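Elalar: stuck at the Drostcombe bridge, game won't save
20 December 2007
Posted by Bernd Wendt
Print this page | E-mail this page

I'm 39 hours into Elalar on the PC and can't get past the bridge at Drostcombe. The guard says to come back with the seal, but I already have it. Saving there also gives me error 322. Version 1.3 with the Luminico patch from March.

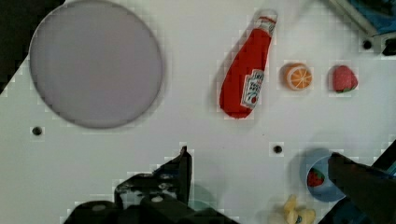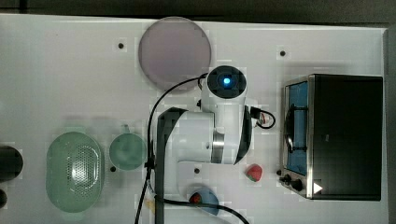
I tried reinstalling and kept my old save folder. Same thing. Do I have to start over?

Answer 1
Known bug. If you sold the seal and bought it back, the guard doesn't count it. Load a save from before you sold it. If you haven't got one, go see Gaillard at the mill and pick the second line. He takes the seal and hands you a new one for 25 gold. Worked for me, but only at night.

Answer 2
322 means too many saves in the folder. Move the old ones to another folder and leave three. It has nothing to do with the guard.

Answer 3
same problem here, gave up and played something else

E-mail this answer | Print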